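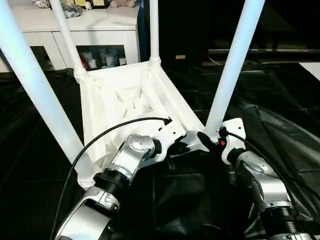

White stool, wrong way up.

Right. Quick one before the kettle boils. We moved. Well, nearly moved. Most of the stuff is in, the rest is on a truck somewhere between here and the coast and Grusero can't tell me where. Rang 3 times. Hold music every time, same song, pan flute.

Rent on the old place was 376 a week. New one's 415. Did the sums on the back of a rates notice and then did them again hoping for a different answer. But it has a proper laundry and a lemon tree and I can walk to work, so no more petrol, no more sitting behind the gravel trucks every morning. Should even out. Ask me in spring.

Things I forgot to do: redirect the mail, cancel the Fulleo internet, give back the neighbour's rake. Things I did remeber: the cat. She spent the whole drive yelling under a towel and is now living behind the hot water system. 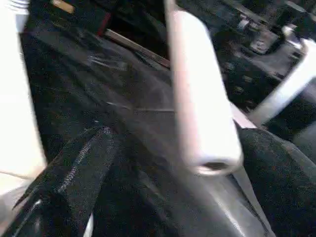 Dutbridge, June

Cold here! Frost on the windscreen at 5 am, I'd forgotten frost was a thing. No scraper so I used a library card. Fog till lunch most days and then it goes this lovely pale colour over the paddocks for an hour and then it's dark again.

Bakery is good. Vanilla slice a bit rubbery but the pies are excellent, went twice. Hardware shop shuts at noon on the weekend, found that out at ten past. Still haven't worked out which bin goes out when – been watching the house across Wihongi Street and just copying them.

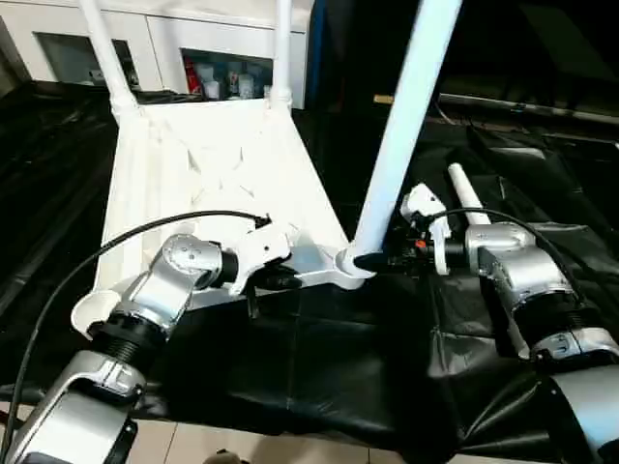
Unpacking is worse than packing, I reckon. With packing there's a deadline. Now there's just boxes, and I labelled half of them "misc" which was no help to anyone. Found the cutlery in with the Christmas lights. Haven't found the can opener. By last night I was about as much use as that white plastic chair, flat on my back with my legs in the air, and I stayed there on the lounge room carpet eating toast till the heater clicked off.

Anyway. Kettle's done. Truck is meant to come tommorow before lunch – if it does I'll have a bed again and might write something longer.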